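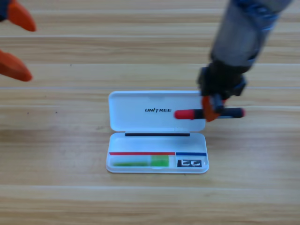
Figure 6. The pen-case task. The right arm holds a marker over the lid of the open case; a green object lies in the larger compartment.

4.3 What the pen-case results do and do not show

The pen-case task was chosen by the students on the Derkbridge robotics module, and it is the one they were proudest of at the end of term. It is also the task for which the strongest claims were made in their reports. We went back over the recordings with those claims in hand and found that several of them need trimming.

The task as written in the module handbook is short. Two arms share a table, a case stands open between them, and a pen has to be put into one of its two compartments. The handbook calls this "bimanual tidying". We are doubtful about the first word. Figure 6 is fairly typical of the recordings in this respect: the right gripper has the marker around the middle while the left gripper is open and well away from the case. A task in which one arm works and the other waits can be done with one arm, and adding a second to the table does not change what is being learned. Two student groups wrote that their policy had learned to coordinate the arms. On the evidence we have, it may just as well have learned to keep one of them out of the way.

The students recorded 2837 demonstrations over the term, using the Dasturico teleoperation kit. After their own checks they kept 2573. The rules for dropping a recording were agreed by the groups in the first week and then, as far as we can tell, applied differently by each of them. One group threw out any attempt in which the pen was dropped, even if it was picked up again. Another kept these on the grounds that recovery is worth learning. Both positions can be defended. Mixing the two in one training set and then reporting a single success rate is harder to defend, and we would ask future groups to keep a log of every recording they remove, with the rule that was used.

Success was the next difficulty. The handbook says that the pen must be "in the case". The open lid is a shallow tray and it is part of the case, so a pen left lying on the lid meets the wording. Most groups saw the problem and required the pen to be in a compartment. One did not, and its figure is the highest in the module. We have left that figure out of our comparison and would advise readers of the student reports to do the same.

There is a further question about which compartment. The divider makes one compartment larger than the other, and their edges are marked by a red line and a blue one. Some reports describe the policy as "sorting by colour". The red line runs along the larger compartment, so a policy that simply favours the bigger opening will look as though it favours red. To tell these two apart one would have to swap the lines, or turn the case round, and no group did either. When asked, one group replied that the difference would not matter in use. That may be so, but it matters to the sentence they wrote.

The case itself was seldom moved. Groups were told to vary its place on the table between recordings, and the reports say that they did. We measured the shift in the recordings we could line up and it was about 10 mm for most sessions. A policy trained on this can do well by going to the same spot every time. When the staff of the Manríquez workshop moved the case further during the final demonstration, with no notice given, the policies did much worse. The students felt this was unfair. We have some sympathy, as the marking scheme never mentioned it - but a tidying robot that needs the case put back in its usual place has left a good part of the tidying to somebody else.

Pens raise a smaller point. A marker held level, gripped near its middle, is about as easy to place as a long object gets. The recordings contain few cases where it hangs at an angle or is held by the cap. The students were skilled operators by week 6 and corrected a bad grip before moving on, which makes for clean recordings and poor teaching material. We did not find a report that discussed this.

None of it means that the module failed. The groups built working data collection from very little, they shared their recordings openly, and three of them wrote frank sections on what had gone wrong. Our complaint is with the step from "the arm put the pen in the box" to "the system understands the box". The Wisberg schools league, which plans to take up the same task in January, has copied the handbook wording without changes. We have suggested to the organisers that the case be placed by a person outside the team, that "in the case" be replaced by "in a named compartment", and that the second arm be given something to do or be taken off the table. At the time of writing only the second suggestion has been accepted.

Shared 10 times | 3 comments

benchtop_sceptic
Fair on the lid business. We had the same row at our school over a pencil tin.

former module student
The groups had one afternoon a week with the arms. Moving the case properly would have meant fewer recordings, and marks were given for the number of recordings. Please put that in the paper as well.

kt_reads
Is the removal log going to be released? I can only find the kept set.

Contact: Derkbridge robotics module office | © Derkbridge, all rights reserved | Back to top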